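Camera trial moves into the guest rooms at Dindex

The small robotics team at Dindex has spent most of June with its sleeves rolled up, comparing head-mounted cameras in a set of furnished hotel-style rooms, and by all accounts it has been a busy and rather cheerful few weeks. The aim is to settle on one camera for recording how people tidy and clean, so that the recordings can later be used to teach a two-armed robot the same chores.

Two cameras are in the running. The Trumer is the lighter of the pair and sits snugly on a headband, while the Masanja is a bit heavier but takes in a good deal more at the sides. Each has been worn for the same list of jobs, from making beds to wiping mirrors, and the team hopes to have 1,000 short recordings from the pair before it makes up its mind.

Bedside tables have turned out to be the favourite test (if a bedside table can be anyone's favourite!). They are small, they tend to be crowded, and whoever is wiping one has to work around whatever has been left on top. On the marble-topped table in one of the rooms, the cloth has to find its way past a drinking glass, a TV remote and a corded telephone, and the coiled cord is just the sort of thing that gives a robot's planning software trouble. The team pays close attention to both hands, too. A person will often lean on one palm while the other does the wiping, and a camera that loses sight of the resting hand leaves out something the robot would need to know about balance.
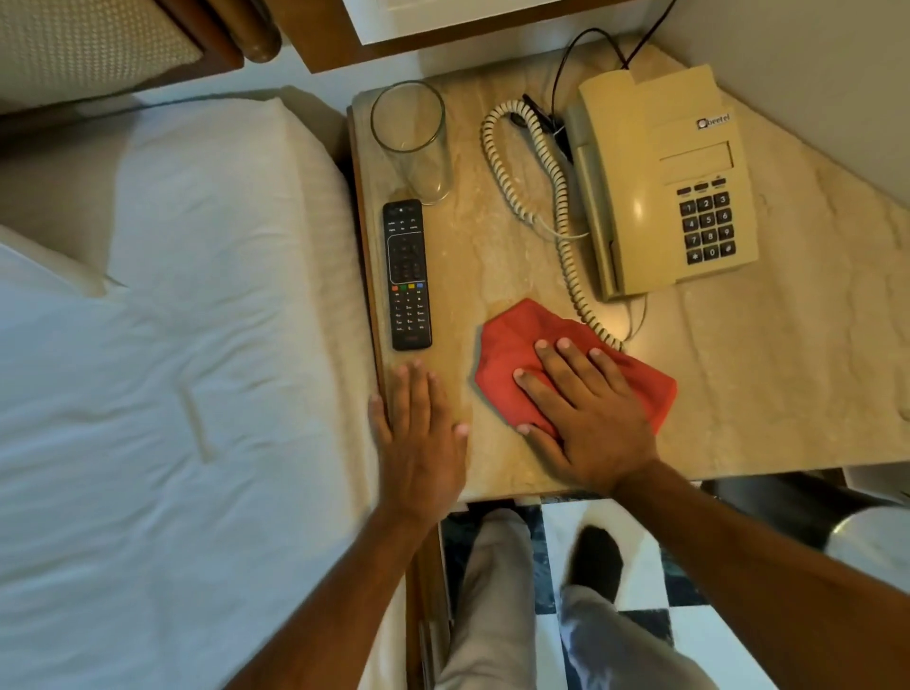 What the comparison has shown so far

With 70 recordings reviewed from each camera, the Masanja is ahead on the measure the team cares about most. It kept both hands in view from start to finish in 93 per cent of its recordings, and it coped nicely with pale bedding and bright walls. The Trumer did well up close, and its colours were a touch truer, but it tended to lose a hand whenever the wearer glanced up.

Comfort is another matter, and here the Trumer has its loyal supporters. Wearers were asked to keep each camera on for 33 minutes at a stretch, and most said they would happily have gone on longer with the lighter one. The Masanja left a few people rubbing their foreheads, and the team is now trying a softer band with the battery moved to the back - a small change, but one that has already been warmly received.

The next stage brings in the robot itself. Two sets of grippers will be fitted in turn to its arms, which run on a Stemen controller, and each will be given the same red cloth and the same crowded tabletop. One set has soft, rounded fingertips and the other a flatter pad, and there is some friendly disagreement in the workshop over which will press more evenly on stone.

The gripper trials are due to begin in July, with the morning sessions starting at 9 a.m. while the light in the rooms is at its steadiest.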